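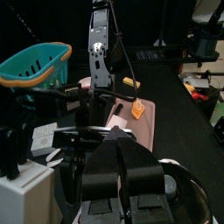 Putting the boat engine to bed for winter

I do my outboard every November, on the drive, with the kettle within shouting distance. It's an old two-stroke I bought from a chap in Privbridge and it has 244 hours on it, so I'm fairly soft on it these days.

First job is the flush. Ear muffs on the water intake, hose on, THEN start her up, never the other way round. I give it 7 minutes at tick-over and go and find my fogging oil, which is always behind the paint. Squirt that in the plug holes once the engine is off and cool, turn the flywheel by hand a few times and pop the plugs back in.

Gear oil next. Bottom screw out first, then the top one, and let it drain into an old ice cream tub. If it looks milky you've got water getting past a seal and you want that sorted before spring (I ignored mine one year and the repair came to more than I paid for the trailer!). Fill from the bottom until it dribbles out of the top hole.
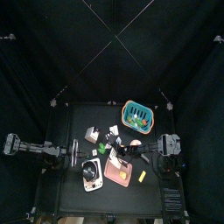
New washers on both screws, please. A bag of 50 cost me next to nothing and I'm still working through it.

Fuel stabiliser goes in the tank before the flush, so it gets pulled through the carb while the engine's running. Yes, I should have put that at the start, sorry. Grease the prop shaft too, and check for fishing line while the prop's off.

Battery comes indoors and gets a top-up charge every month or so. Store the engine upright so it can drain, and don't wrap it tightly in plastic, it'll sweat. I use an old cotton bedsheet.

Posted September 19, 2020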